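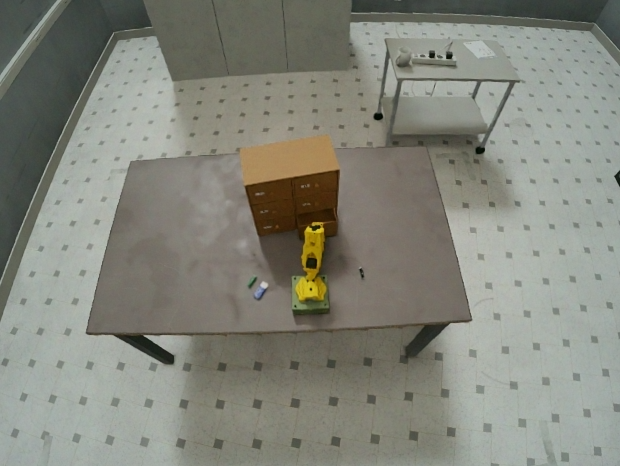 Pletton Hall: premises and furniture check
Second check of the year (first one done in May)
Date: 16/12/2018
Form used: Finport general checklist, 12 items

Ratings are OK, Watch or Fail. The form also offers "Excellent", which I have never used and don't intend to start using for a village hall.

1. Main entrance and steps — Watch
Handrail firm. The non-slip strip on the lower step was reported as replaced. It has been glued back down, and one corner is already lifting. Glue is not a replacement.

2. Fire exits — OK
Both doors opened fully from inside. The rear one had a stack of chairs beside it, just clear of the route. I was told they are never kept there. They were there in May as well.

3. Extinguishers — OK
Labels in date, pins in place. The bracket by the kitchen is loose in the plaster and wants a longer screw.

4. Emergency lighting — Fail
The corridor fitting did not come on when the test key was turned. The log book says it passed every monthly test, in the same pen and what looks like the same sitting. I would like to see the tests done, not just the ticks.

5. Smoke alarms — OK
Sounded in the hall and could be heard in the toilets with the door shut.

6. Heating — Watch
Boiler certificate seen. The Uludico thermostat is meant to "learn" when the hall is in use. The hall was stone cold at ten in the morning with a toddler group due, so I can't say what it has learnt. Override instructions should be pinned up beside it.

7. Kitchen — Watch
Fridge clean, worktops clean. Kettle flex trails over the edge of the counter. Move the kettle to the socket at the far end.

8. Tables — OK
Legs and fixings checked on all of them. The folding ones still pinch fingers if you rush, and a notice won't cure that.

9. Drawers and cupboards — Watch
Drawers should be shut when a room is left, low ones above all, as people walk into them or children climb on them. Tall units to be fixed to the wall. The Mostyn catalogue says its cabinets are "tip-resistant", a claim I would want to see tried with three drawers out and a child hanging off the front. Fit the straps anyway.

10. Floors — OK
Small tear in the lino by the serving hatch, taped. Tape accepted until the next check and no longer.

11. First aid box — Fail
No large dressings, and the eye wash is out of date. Somebody has signed the card inside the lid to say the contents are complete.

12. Accident book — OK
No entries since May. Either a very safe summer or a book that lives in a locked cupboard — I suspect the cupboard. Keep it with the first aid box.

Costs
Quote for the corridor light: £131, fitted. Accept it.
Quote for a new "smart" alarm panel: £598. The present panel works. I see no safety case for this and the leaflet doesn't make one.

Items failed: 2
Both to be put right before the hall is next let out in the evening. Receipts to be kept with this sheet.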